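3.2 Surface and edges of the Gruldale path

We surveyed the waterfront footpath at Gruldale in January, walking it end to end and splitting it into 125 segments. What struck us right away was how much the edges vary! Where a kerb is missing, turf and low weeds are free to creep inward, and the usable width shrinks.
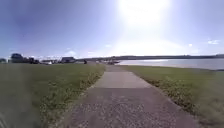 Each segment was scored for surface type, edge cover and slope toward the water. Changes of material, such as coarse asphalt meeting smooth concrete, were logged as seams. Of the 125 segments, 70 had a weedy fringe on at least one side, a wonderful result for anyone who cares about small flowering plants in mown parks.

Shade was scored separately, using the sheet we first tried on the Comen path. A lone tree with a wide crown can matter a great deal to walkers on an open lawn, so we noted single trees as well as rows. 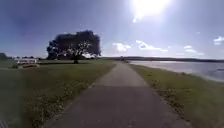
Walkers were counted over the same period, 1443 in all, and we were delighted that 109 of them stopped to talk with us. Many brought up the glare before we asked.

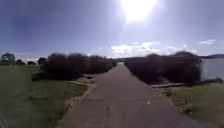
Shrub rows got their own code, with height judged at the tallest point. Bare, scuffed verges were marked as wear, following the Lobo scale.

Figure 3. The waterfront footpath, with its concrete slabs, verges and planting.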